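Skestov Street Building – Walk-Through Safety Checklist, November
Completed by: Géza Gulyás
Areas covered: ground floor, packing room, stockroom, rear stairs, loading door

Marks used: OK, Fix, Watch

1. Exits and routes

Front exit opens fully from inside – OK
Rear exit opens fully from inside – Fix
Comment: Door drags on the threshold for the last few inches. It opens with a shoulder behind it, but that isn't good enough. Zeltesby has been asked to plane the bottom edge and look at the top hinge.

Exit signs lit – OK
Route from stockroom to rear exit clear – Watch
Comment: Clear when I walked it at 8:15 a.m. Same route had two pallets in it last time. Tape the floor line again, the old yellow is nearly gone by the stairs.

2. Fire equipment

Extinguishers in place and charged – OK
Inspection tags current – Fix
Comment: Tag on the stockroom extinguisher (asset 491) is missing. Gauge reads in the green. Leave it on the wall and get a new tag on the next service visit.

Alarm panel shows normal – OK
Sprinkler heads unobstructed – Fix
Comment: Top shelf on the north wall is stacked too high. Bring it down to the marked line and keep it there.

3. Electrical

Panel doors closed, space in front clear – OK
Cords free of damage – Fix
Comment: Fan cord in the packing room has a split in the jacket near the plug. Unplugged and tagged out. Do not tape it and put it back.

Power strips not chained together – OK
Cover plates in place – OK

4. Shelving and storage

Load signs posted and readable – Watch
Comment: Signs say 2,000 lb per bay. The one on the last bay is faded. Promus supplied the racks and can send a replacement.

Uprights straight, anchors tight – OK
Heavy stock on lower shelves – OK
Ladder feet and rungs sound – OK

5. Packing room

Knives have guards and are put away closed – Fix
Comment: Found one open blade in the tape drawer. Spoke to the morning shift. A wall rack would solve most of this.

Work surfaces clean and steady – OK
Comment: Keep paper flat when it is in use and roll up what's left over at the end of the shift.
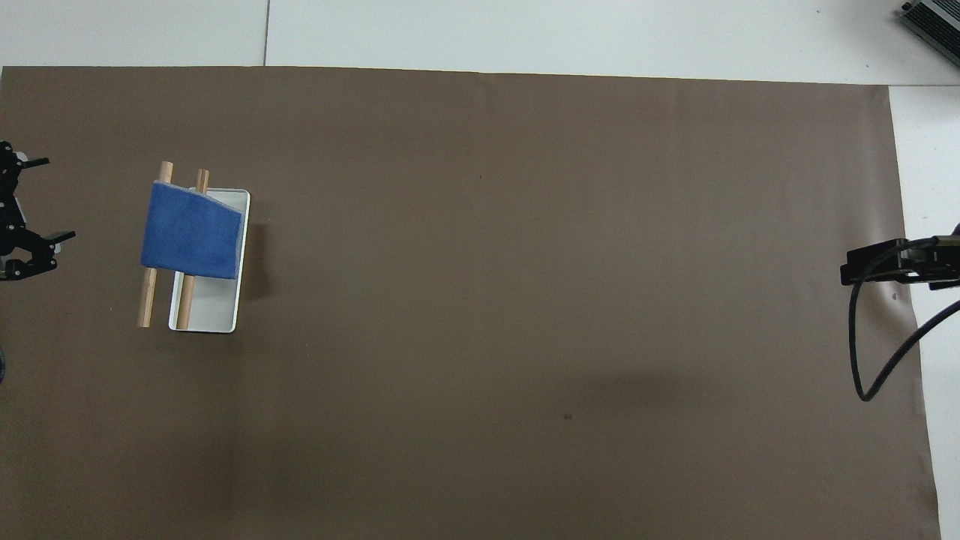

Offcuts go in the recycling cart, not on the floor under the bench. Paper on a smooth floor slides, and people carrying boxes can't see their feet.

Trash and recycling emptied – OK
Lighting good enough for cutting – Watch
Comment: One tube flickers. Lazarević has the spare tubes on order.

6. Rear stairs and loading door

Handrail tight – OK
Treads in good condition – Fix
Comment: Nosing strip loose on the third step from the bottom. Screw it down before the next delivery.

Door sensor stops and reverses the door – OK
Wheel chocks at hand – OK

Open items go on the board by the time clock. Rear door and stair tread first.

G. Gulyás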